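Ticket 400: Teleoperierte Demonstration bricht bei bodennaher Annäherung ab, Greifer driftet nach rechts

Projekt: Grallosthorpe
Komponente: Fernsteuerung / Aufzeichnung
Angelegt: 18. Nov. 2018
Priorität: mittel
Status: gelöst, Nachkontrolle offen

Fehlerbild

Beim Vorführen der Aufgabe »Boden unter Sitzmöbel anfahren« per Fernsteuerung stoppt der Arm kurz vor der Zielhöhe. Der Leader-Arm (Skultaler) lässt sich weiter bewegen, der Follower hält die letzte Position. Vor dem Stopp läuft der Greifer seitlich nach rechts weg, obwohl der Leader nur abgesenkt wird. Die Aufzeichnung läuft weiter und enthält danach nur noch Sollwerte ohne zugehörige Bewegung.

Handgeführte Demonstrationen derselben Aufgabe (Arm in Nachgiebigkeitsregelung, direkt am Handgelenk geführt) zeigen das Verhalten nicht.

Umgebung

Leader: Skultaler, Tischmontage, Gravitationskompensation aktiv
Follower: Arm mit Handgelenkkamera, Greifer Zwane, Parallelbacken
Aufzeichnung: Flalleo, Synchronisation über Zeitstempel des Leaders
Letzte Änderung am System: Oktober, Tausch des Greifers und Neuverlegung des Kamerakabels

Reproduktion

1. Follower in Grundstellung fahren, Leader einkuppeln.
2. Greifer über die freie Bodenfläche führen, Kamera schräg nach unten.
3. Langsam absenken, keine Drehung am Handgelenk vorgeben.
4. Der Fehler tritt im unteren Drittel der Abwärtsbewegung auf. Bei schnellem Absenken früher als bei langsamem.

Von 16 ferngesteuerten Durchläufen waren 2 vollständig. Beide wurden mit stark verkürztem Absenkweg gefahren und sind für das Training nicht brauchbar.

Analyse

Eintrag 1

Kommunikation geprüft. Keine verlorenen Pakete, keine Sprünge in den Zeitstempeln. Flalleo schreibt Soll- und Istwerte lückenlos mit. Im Protokoll des Followers steht zum Zeitpunkt des Stopps jeweils »Kraftgrenze überschritten, Achse 5«. Die Meldung wird nicht an den Leader zurückgegeben, deshalb bleibt der Bediener ohne Rückmeldung.

Eintrag 2

Verdacht auf Kontakt mit Möbelteilen. Kamerabild aus der Annäherung herangezogen. Rechts ragt ein weißes Metallbein mit schwarzer Gummikappe schräg ins Bild, darunter rechts unten die gestreifte Sitzfläche mit schwarzem Rahmenteil an der Ecke. Die linke und mittlere Bildhälfte sind bis hinauf zum Drahtgitter frei von Möbeln. Wer nach diesem Bild steuert, hat auf der rechten Seite wenig Reserve, und die Drift geht genau dorthin.

Eine Berührung allein aus dem Kamerabild abzuleiten ist nicht möglich, Abstände in der Tiefe gibt es nicht her. Zur Kontrolle wurde der Ablauf deshalb ohne Möbel auf leerer Fläche wiederholt. Die Meldung zu Achse 5 kommt auch dort. Kontakt scheidet als alleinige Ursache aus.
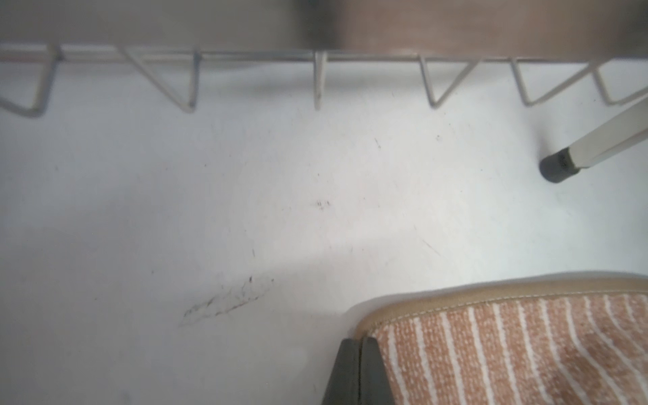
Eintrag 3: Nutzlastparameter

Im Follower ist noch die Masse des alten Greifers hinterlegt. Der Zwane ist schwerer und hat einen anderen Schwerpunkt, das Kamerakabel kommt dazu. In der Nachgiebigkeitsregelung gleicht die führende Hand den Fehler unbemerkt aus. Im ferngesteuerten Betrieb tut das niemand, der Kraftbeobachter rechnet die Differenz als externe Last. Je weiter der Arm gestreckt ist, desto größer der Anteil an Achse 5.

Identifikation der Nutzlast neu gefahren, Werte übernommen. Ergebnis: Der Stopp tritt nicht mehr auf. Die Drift nach rechts ist kleiner, aber weiterhin vorhanden.

Eintrag 4: Drift

Zuordnung der Handgelenkachsen zwischen Leader und Follower kontrolliert. Nach dem Greifertausch wurde der Werkzeugmittelpunkt in der Länge angepasst, die Verdrehung des Flansches jedoch nicht. Reines Absenken am Leader ergibt dadurch am Follower eine Abwärtsbewegung mit seitlichem Anteil. Im Kamerabild fällt das kaum auf, solange nur glatte weiße Bodenfläche zu sehen ist. Die dunklen Schleifspuren auf dem Boden taugen ersatzweise als Bezug: Bei korrekter Zuordnung sollen sie beim senkrechten Absenken ihre Richtung beibehalten und nicht seitlich aus dem Bild laufen.

Verdrehung eingetragen, Leader neu eingekuppelt. Drift ist weg.

Eintrag 5: Kamerakabel

Nebenbefund. Das Kabel liegt seit der Neuverlegung am Handgelenk zu kurz und zieht bei Drehung der letzten Achse. Zugentlastung versetzt, Schlaufe verlängert. Auf die Kraftwerte hat das einen kleinen, aber messbaren Einfluss. Identifikation nach dem Umbau wiederholt, sonst stimmt der eingetragene Schwerpunkt nicht.

Maßnahmen

– Nutzlast und Schwerpunkt im Follower aktualisiert
– Flanschverdrehung in der Achszuordnung eingetragen
– Kabelführung geändert
– Meldung »Kraftgrenze überschritten« wird jetzt an den Leader durchgereicht, dort als Vibration und als Text in der Bedienoberfläche
– Flalleo beendet die Episode bei dieser Meldung und kennzeichnet sie als ungültig

Umgang mit vorhandenen Daten

Alle ferngesteuerten Episoden seit dem Greifertausch sind gesperrt. Soll- und Istwerte passen dort nicht zusammen, auch wenn der Durchlauf ohne Stopp geendet hat. Ein nachträgliches Herausrechnen der Verdrehung wurde geprüft und verworfen: Der Bediener hat die Drift teilweise von Hand korrigiert, diese Korrekturen stecken in den Sollwerten und lassen sich nicht sauber trennen. Handgeführte Episoden bleiben gültig, sofern ausschließlich die Gelenkwinkel verwendet werden. Die Kraftkanäle dieser Episoden sind ebenfalls unbrauchbar.

Hinweise für die Neuaufnahme

Vor der ersten Episode eine Leerfahrt ohne Möbel aufzeichnen und die Restkraft an Achse 5 prüfen. Das Möbelbein auf der rechten Seite beim Absenken im Bild behalten, dafür den Anfahrpunkt etwas nach links legen. Drahtgitter im Hintergrund nicht als Höhenreferenz verwenden, seine Lage im Bild hängt stark von der Neigung des Handgelenks ab. Bei Abbruch zuerst den Leader auskuppeln, dann den Follower freifahren. In umgekehrter Reihenfolge springt der Follower beim Quittieren auf den aktuellen Sollwert.

Offen

Nachkontrolle der Achszuordnung nach Neustart der Steuerung. Im Testaufbau wurde die Verdrehung nach einem Kaltstart einmal auf null zurückgesetzt, Ursache noch unklar – vermutlich wird die alte Konfigurationsdatei nachgeladen. Bis zur Klärung den Wert nach jedem Einschalten von Hand vergleichen. Ticket bleibt bis dahin in der Nachkontrolle.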